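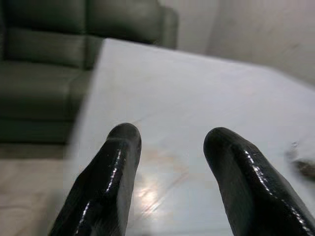

Olmedo's community workshop has a new rule for its big white table, and it fits on a postcard: if you put it on the table, take it off the table, and then wipe the table. The rule went up in July, after a season in which the workshop's best surface had served as a glue station, a potting bench, a buffet and, for one long evening, a place to sort 851 donated buttons. White shows everything, as members had been warned when they voted for it. There is a hazy brownish-tan smudge on the top even now, spread beside a patch of glare, and opinion is divided between tea and wood stain.

Ezequiel Prieto, who drew up the cleaning rota, belongs firmly to the tea party. "Stain would have had the decency to come off on somebody's sleeve," he said. He has tried washing-up liquid, bicarbonate of soda and a product called Clilteck, which a member brought in from home and which smelled strongly of pears. The smudge is, in his view, slightly paler. Other members have looked at it from several angles and asked which bit he cleaned.

The table came from Unow, the office furniture shop that closed on the ring road, and cost the workshop 85 pounds, plus a box of biscuits for the two people who got it through the door. It replaced a pair of pasting tables that had folded during a talk on marmalade. Attendance at the evening sessions has since gone up to 70 a month, which the rota's supporters put down to the extra elbow room and its critics put down to the heating.

Under the new arrangements each group gets the table for 2 hours, the last ten minutes of which are for cleaning. Cloths are kept on a hook by the sink. Food is allowed at one end only, though the notice doesn't say which end, and both have been claimed.

A proposal to cover the whole thing with an oilcloth was turned down after a short discussion, on the grounds that the oilcloth would then need wiping. The Cadance choir, which meets next door and borrows the table for its interval, has asked whether the rule applies to saucers. It does.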